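Homent Village Streets Project
Progress report to the Tak Foundation
Prepared by Theda Fröhlich, project coordinator
17/08/2020

Work since the last report has been on the main road through Homent, from the bridge to the far side of the church. The grant for this stage was $3351. We have spent $1884 of it, mostly on printing, the hire of the hall and the first batch of bicycle racks from Cutum. The racks have been delivered and are stored at the Lenik depot until the council signs off on the locations.

Ye-ji Cho and Mi-kyung Jeon finished the walking and cycling survey. Forms went to every household on the road and to the school. The most common complaint was the bend past the church, where people on bikes said they would sooner get off and use the footpath than stay on the road with trucks behind them. Several older residents said the opposite, that bikes on the footpath worry them when they step out of their front doors. Both points will go into the submission.

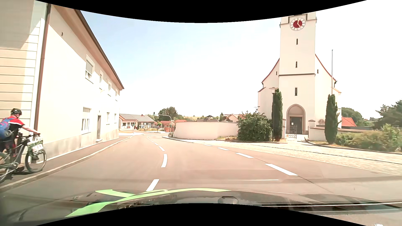

The council engineer has told us that widening the road is out of the question with houses built right up to the footpath. He is open to a lower speed limit and to warning signs on both approaches to the bend. We have asked for a written estimate and have not received it. Mi-kyung Cha is following this up and will forward it to you when it comes.

We also looked at the kerbs. Parents with prams asked for a ramp near the church, and the parish has no objection. The cost was not in our original budget. We would like your approval to move $1000 from the publicity line to cover it, as the open day was cancelled and most of that money won't be needed.

Two items are behind schedule. The traffic counter was returned late by the previous borrower, so the count has been pushed back. The map for the information board needs redrawing after an error in the street names. Seo-ah Son has the corrections and is working through them.

The final report is due in December and we expect to meet that date. Receipts to the end of this period are attached separately.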